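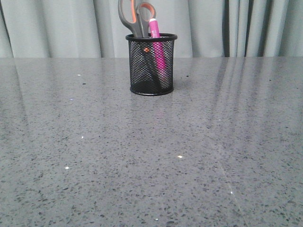
Figure 3. Side camera view of the Vamwood counter with the mesh pen holder, scissors and marker.

12 min read

4.3 What the success score leaves out

The Borville policy is usually reported with a single number, the share of trials in which the named object ends up in the tray. We think that number is too kind, at least for thin-walled and see-through containers. Figure 3 gives the layout we used to test this. The holder is black wire mesh, so part of the scissors and most of the marker's pink barrel can be seen through its side. A policy that works from colour could locate the marker without ever working out where the rim is, and a policy that does that may still score well as long as the marker sticks up far enough to be grabbed.

Our first reading of the results was the cheerful one. In 28 trials with the instruction "take out the marker", the policy put the marker in the tray 23 times. Lu, who ran the trials, then went back over the recordings and marked every attempt in which the fingers touched the mesh below the rim before closing on anything. Many of the successes had at least one such touch. In those trials the fingers pressed on the outside of the holder, slid up, and came over the top. The standard score counts this the same as a clean grasp from above. We don't believe it should, and we would not want the same motion tried on a glass jar.

It could be argued that sliding up the wall is a sensible way to find an opening. Juhl made this case while the paper was being written and we have not been able to rule it out. Against it, the touches tended to land at the height where the pink was strongest, and the policy showed no sign of feeling for the rim in the trials where it came in too high. We also repeated the layout with a sleeve of black card inside the mesh, which hides the barrel but leaves the tip showing. Low touches became rarer. The sleeve also changes how stiff the holder is and how it tips, so this is weaker evidence than we would like. A fair test would hide the barrel without touching the holder at all, and we did not find a good way to do that.

The scissors gave a different kind of trouble. They stand point-down with both handles above the rim, and the orange lining is the other strong colour against a pale curtain and a grey counter. Asked for the scissors, the policy nearly always went to a handle, and we have no complaint about the choice. Our complaint is with the way it was described in earlier work by our own group, where a grasp on the handle was called "use of the functional part". Nothing in the data supports that wording. The handles are the only part of the scissors that can be reached from above. Any method that reaches for the highest piece of the right object would do the same, including the simple height rule we used as a baseline. We have dropped the phrase from this paper and would ask readers to be careful with it in the earlier one.

The counter deserves more attention than it got in our original plan. It is polished speckled stone, and it returns a soft image of the holder, with a little of the marker's pink in it, along with long pale streaks from the curtain. Raju suspected that the policy was at times treating this reflection as an object. In two trials the arm did move towards the patch of counter in front of the holder and stop there. Two trials are too few to build anything on, and a plain calibration slip would look much the same. We report them because both were scored as "no attempt", a label that suggests the arm stayed still. It did not.

We also tried to find out whether the small white glints in the stone matter. Kjærgaard covered the counter with a matte grey sheet and reran part of the set in February. The results moved a little in the policy's favour, by less than the difference we had already seen between a morning session and an afternoon one under the same lights. We draw nothing from it. The sheet removes the glints, the specks and the reflections all at once, and separating them would take more trials than we had time to run.

The layout has limits that go beyond the counter. One holder and one pair of objects cannot stand in for containers in general, and the curtain makes the background far plainer than a working kitchen or office would. The Nørgaard tests used a busier background but solid cups, so the two sets can't be compared directly, although the summary table in the Boson report places them side by side. Voyle has pointed out that the two groups also reset their objects differently. We reset by hand to a printed guide showing the angle of the scissors, while the Nørgaard procedure lets the objects fall where they will. Ours is easier to repeat and probably easier to solve.

For the rest of the paper we report two scores for each layout. The first is the usual one. The second counts a trial as a success only if the fingers make no contact with the container below the rim before the grasp. The second score depends on a person's judgement of the recordings, and where the view was unclear the trial was left as a failure.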